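Snack Drawers and the Unwritten Rules of Shared Food in Small Offices
3. What Gets Eaten First
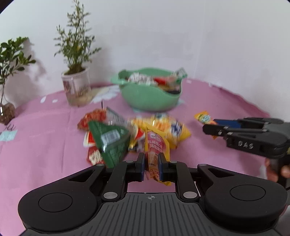 Aitana Zabala and Yen-ting Chuang
Working paper, revised January 28, 2023

Figure 1. Individually wrapped snacks on a pink tablecloth.

The literature on office food has mostly concerned itself with cake. Cake is easy to study. It arrives on a known occasion, it has a visible owner, and its disappearance can be followed from a desk with a decent view of the kitchen. The snack drawer is harder. It has no occasion and, after the first week, no owner anyone will admit to. We take up the drawer here and leave cake to those with the stomach for it.

Our material comes from three workplaces: the billing office at Genside, the print shop Calvo, and the upper floor of Clonda, where the drawer is technically a filing cabinet. Over one winter we stocked each site with 1000 wrapped items, all small enough to be eaten in one or two bites. Staff knew that a study was under way and had agreed to it. They were told it concerned kitchen use, a phrase broad enough to satisfy our ethics reviewer and vague enough to bore everyone else.

3.1 The last-item problem

At all three sites, people were reluctant to take the last item of any variety. Of the 122 occasions on which a single packet of a given kind remained at closing time, it was still there the next morning in most cases, and at Calvo one sesame cracker survived into March. Interviewees described this as politeness. We are inclined to believe them, although several of the same people had emptied the rest of the drawer with no sign of distress.

The wrapper matters more than we expected. In an earlier pilot, where loose biscuits were put out on a plate, people broke the last one in half, then broke the half, and so on toward a crumb that had to be thrown away by the cleaner. A sealed packet can't be politely halved. It can only be taken or left, and the person who takes it has to be seen holding it.

3.2 Paying back

Genside had an honor box beside its drawer, installed before our arrival and kept in place at the request of management. It received 457 coins during the study, along with a button and a note reading "IOU, see Brevisero account." Brevisero is the firm's expense software. No such account could be found, and we didn't look very hard.

Clonda had no box, and its staff paid in kind. People who had eaten from the cabinet brought things back, usually things they didn't like. By the tenth week the cabinet held more food than we had put into it, nearly all of it licorice. This complicates any simple reading of the 600 items logged there as "restocked," and readers of Table 2 should bear it in mind.

3.3 Who fills the drawer

Asked who normally kept the drawer full, most respondents at each site named a different colleague. The colleagues, when asked, named someone else. Only one person at Calvo claimed the job outright, and she had left the kitchen budget in the hands of her replacement two years earlier. We return to this question in Section 4, where the receipts are discussed.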